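Gillies line: matches dropped after the Zilix update??

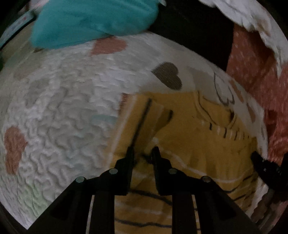
Original post

hedgerow_kin
ok so quick one before work. Logged in to Zilix this morning and my match list went from over 600 down to nearly nothing on the Gillies side. Same kit, same email. Didn't touch the settings. Anyone else? My great-grandmother was a Gillies from the island branch and I had 4 good cousins in a cluster there, all triangulated, all gone. Had one half-written message to a Hayley Mellor who manages two of the kits and now I can't even find her profile.

Replies

tallowdip
Same. Lost my Gillies people too. Check if your threshold got bumped, mine is at 8 cM now and I never set it to that.

hedgerow_kin
where is that? I only see the ethnicity page

tallowdip
Account, then match options, scroll way down. Tiny gray text.

borrowed_census
Threshold going up is a GOOD thing imo. Half those small matches are noise. People build whole trees on a 7 cM segment and then get mad when the paper trail doesn't agree.

hedgerow_kin
these were not small. biggest was a second cousin

borrowed_census
Then it's not the threshold. Second cousin wouldn't drop for that. Did they delete their kits? Happens every December, folks get nervous about privacy and pull everything.

V. Eskola
Venla here, I run the Gillies surname project. No mass deletions that I can see from the admin side, all four of those kits are still in the project. What did change is the sharing default. If a kit came in by upload from Farkon it got set to private in the update and the owner has to switch it back. I have written to everyone I have an adress for.

tallowdip
They changed a privacy default and didn't email anyone?

V. Eskola
I got no email. Can't speak for the others.

borrowed_census
Private by default is how it should have been from day one, sorry. You don't have a right to see somebody's DNA match because you share a great-great-whoever.

hedgerow_kin
nobody said right. These people opted in, we were talking back and forth for months

borrowed_census
Opted in at Farkon. Not at Zilix. Different terms.

tallowdip
they had to upload it themselves?? that is opting in

oatcake_77
Going to go against both of you. The real problem is keeping your only copy of a match list on somebody else's site. Download the csv. Do it monthly. I keep mine in Plaltik with the notes attached and when stuff vanishes I still have names and segments.

hedgerow_kin
have a csv from spring, kit numbers are in there. So I can at least hand those to Venla?

V. Eskola
Yes please, send by private message and not in the thread. I can pass a note to the managers but can't give out their emails.

hedgerow_kin
sent. thankyou

hedgerow_kin
Update, 2 of them are back. Hayley flipped hers this afternoon, says she had no clue it was off. Still waiting on the others. Threshold was also at 8 so tallowdip was right about that part, put it back.

Comments

pinfold: Uploaded from Farkon and just checked, mine was private too. Switched back.

Marrow Lane: does this affect Y results or only autosomal

V. Eskola: Only autosomal as far as I know.

pinfold: can someone pin this

Contact the moderators | Copyright the forum and its posters | Back to top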